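Merkorwood play kitchen corner - toy and table check
January 2023, done by Ardalan Nazari

Table top - OK. White, shows every mark, wipe again at pack-up.
Corners - OK, no chips. Legs tightened, one was loose agian.
Plate - beige one, rim fine, no cracks. Keep. 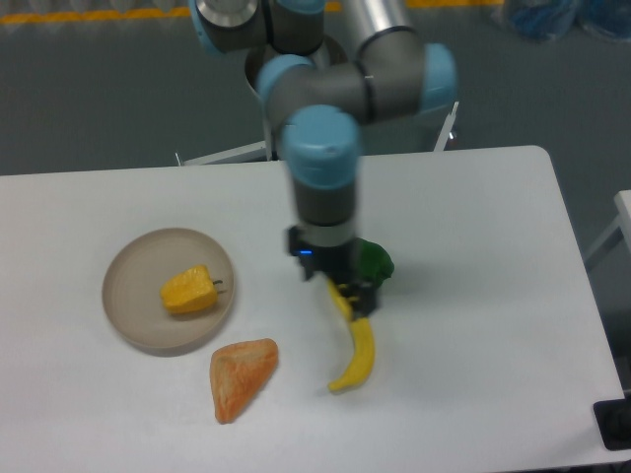 Pretend fruit and veg - banana OK, no splits along the seam. Peppers OK, stems tugged, both firm. Anything with teeth marks goes in the bin, not back in the tub.
Tub lid - FAIL. Hinge gone, pinches fingers. Ordered from Talukder, 3 to 4 days.
Floor mat - curling at door end, taped for now. Recheck in March, sooner if someone trips on teh edge.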